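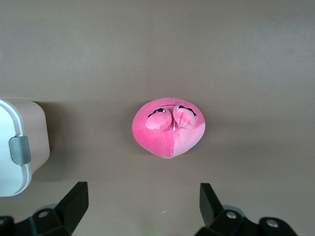
Fig. 2. Your Flukby, laid flat on the table and ready for its first brush.

Section 4: Caring for your plush

Thank you for giving a Flukby a home. A little looking after every now and then will keep the pink bright and the pile soft, and most of it can be done at the kitchen table with a cup of tea (kept well out of reach, please).

Before you start

Clear a flat surface and wipe it down, as velour picks up crumbs and dust more readily than you might think. Lay the toy by itself with the two eye bumps pointing away from you and the narrower end towards you.

Brushing and spot cleaning

1. Run a fingertip along the seams, including the one that crosses below the eyes. If you find a gap, stop there and turn to Section 5, Small Repairs.

2. Brush the pile gently with a soft, dry brush. The deeper pink and the lighter pink may look patchy until all the fibres lie the same way — this is only the sheen of the fabric and does no harm.

3. For a mark, mix 400 ml of cool water with a small drop of mild soap. Dip in a clean white cloth, wring it out well and dab, working from the outside of the mark inwards.

4. Dab again with plain water, then pat with a towel.

5. Leave to dry flat in a warm room, turning it over once or twice along the way. A night is usually plenty, though a thorough cleaning may want longer.

Note: Go lightly over the black and white eye markings. A barely damp cloth is all they need.

Note: If a pale thread or a bit of tag shows between the eye bumps, tuck it back with a blunt needle. Please don't pull it.

Caution: Do not tumble dry, iron or bleach. Keep away from radiators and open fires.

Storing

Should your Flukby need to go away for a while, wrap it loosely in a cotton pillowcase and put nothing heavy on top. Plastic bags hold the damp, so we would rather you left those in the drawer.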